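Can a robot do the washing yet? (or any chores at all)

tmai_q
20/06/2019
My sister in Buvthorpe has just had her third and asked me, dead serious, when she can buy something that folds clothes. I said give it 14 years. She wasn't pleased. Am I being too gloomy?

planano_pete
Too gloomy, yes. We've had a machine on the packing line since July and it hardly ever stops. Boxes in, boxes out, all night long. If it can do that it can do pants and socks.

Jannik Brandes
Boxes are all the same shape though, Pete! A box doesn't go floppy when you pick it up. I look after 2 arms at work and they're brilliant until somebody loads the tray the wrong way round, then I get a phone call.

planano_pete
Fair, but people said the same about hoovering and my mum's little round one does the whole downstairs.

lévesque_t
Does it do the stairs? Does it move the chairs? Mine ate a shoelace and sulked under the sofa till teatime.

tmai_q
So it's the floppiness that's the trouble?

Baltazar Alvarado
Floppiness is most of it, yes. I've been mucking about with cloth for a good while now and I change my mind every week.

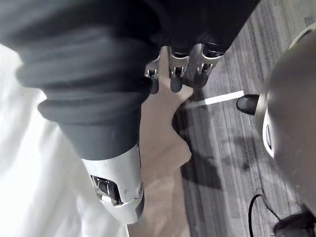

Folding is the easy half if you ask me - it's getting hold of the thing in the first place that drives me up the wall. You and I pinch a bit of cloth between finger and thumb without thinking. With three rubber-tipped fingers pressing down into something soft and tan like that, you've got to get one layer and not the lot, and creases don't stay where you left them. I'd tell your sister 7 years for towels. Shirts, no idea.

planano_pete
7 years for towels!! I'll have retired.

Jannik Brandes
I'd take that bet, Baltazar, but I'd go longer. And what would it cost? She could send the lot out to a laundry for years on the same money.

tmai_q
Right, I'll tell her towels and then hide. Does anyone know if the laundry in Ustunmont still does pick-ups?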